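Monday, bench log
By Raluca Manole
4 comments | 6 shares

Grigore wants the house rules for the two-arm table written down, on the theory that people read. So I'm collecting them here while we work through the Tiseck set.

Rule one: the operator says "moving" before moving. Weidong says it in a tone that suggests the arm has been arrested.

Rule two: wrist camera on before the fingers leave home. Run 232 had a lovely grasp and a black video, and it doesn't count. I argued. I lost, and it was my run.

Rule three: no reaching over the table with the arms live. Pausing in software isn't a stop. The Okabe manual says this on page 6 and again on page 100, so somebody over there has met us.

Speed limits

Still at the slow setting for anything with a handle. The teal mug gets approached with the fingers wide open, and the second arm stays clear of the line to it.

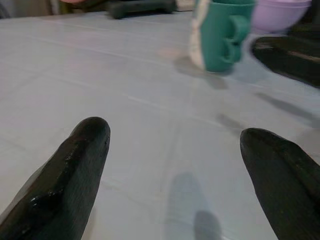 Still to settle

– Who signs off a speed change. Catinca says two people. Grigore says two people, one of them Grigore.
– Whether a smoothed-out cover counts as a reset. I say yes.

Comments

Vasilică Costache: Page 6 is the table of contents in my copy.

Weidong Long: I say it clearly. That's the rule.

Catinca Manole: Two people, and neither of them the one driving.

Raluca Manole: Fine, adding it.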